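**Ticket 2000: "Put away groceries" task stalls, Tekach arm, Lulness kitchen package**

Status: open (I don't agree with closing it)
Site: Naltinville
Logged by: Gemma Oakley
Priority: low according to Filali, medium according to me

**Reported problem**

The sales sheet from Filali says the arm "handles everyday kitchen tidying." We took it on trial in October to see if it could sort fruit before we let it near the break room. It does sort fruit, when it feels like it. On 8 of 26 runs it stopped with the fruit still in its grip and threw a "place target lost" warning. I cleared the warning by hand each time.
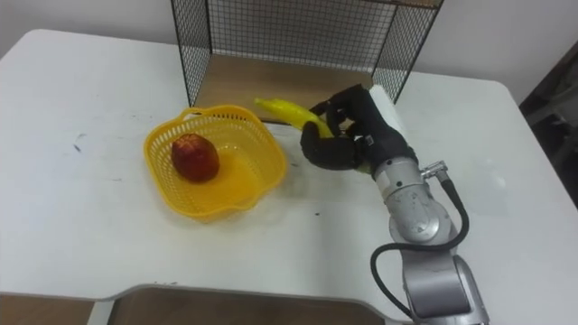
*Banana in hand, apple in the basket.*

**What I tried**

1. Restarted the controller. Same warning on the next run.
2. Reloaded the Lulness task file, version 13. The older file behaves the same way.
3. Slowed the arm to half speed. Fewer stalls, but my nephew could have put away a week of shopping in the time it took.
4. Re-ran the table calibration. Passed, and the warning came back after lunch.

Support asked whether the basket was being moved between runs. It was not. They also asked if the lighting had changed. It had not, and if a cloud going over is enough to stop it, please put that on the sales sheet.

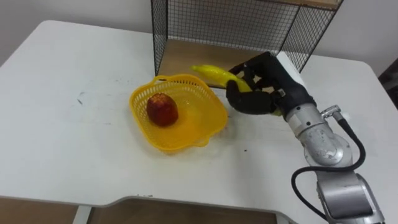

My problem with the word "tidying" is that it covers a lot more than one piece of fruit at a time. At home I'd grab three things in one go and shut the cupboard with my elbow. The task file has one basket and one wire shelf to think about, with a banana and an apple as the groceries, and that is a very small kitchen. No bags, no wet lettuce, no eggs. I would like to know what happens with eggs before anyone orders a second arm.

**Reply from Filali support, 2:15 p.m.**

> Stalls are likely caused by the drop height setting. Please lower it and repeat. The hand itself is performing within spec.

Lowered it as asked. The next few runs went through, then it stalled again. I'll grant them the hand – I have no complaint about the grip, and I didn't log a single dropped piece. The trouble is in deciding when to let go, which a toddler manages fine.

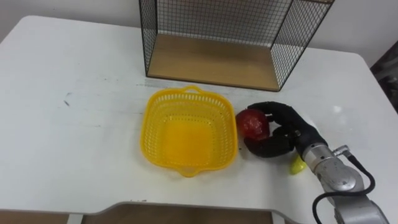

**Can we leave it running unattended overnight?**

Not on this version. Every stall needs a person to clear the warning, so you'd come in to an arm that quit sometime after you left and a job that still needs doing.

**Still needed from Filali**

- Full log of the "place target lost" warnings, with the reason code
- A setting to retry once before stopping
- A straight answer on soft and breakable items
- Which tasks count as "everyday kitchen tidying," in writing

Please don't mark this resolved on the strength of the lower drop height. I'll run the same set again when the next task file arrives and add the stall count to this ticket.

– Gemma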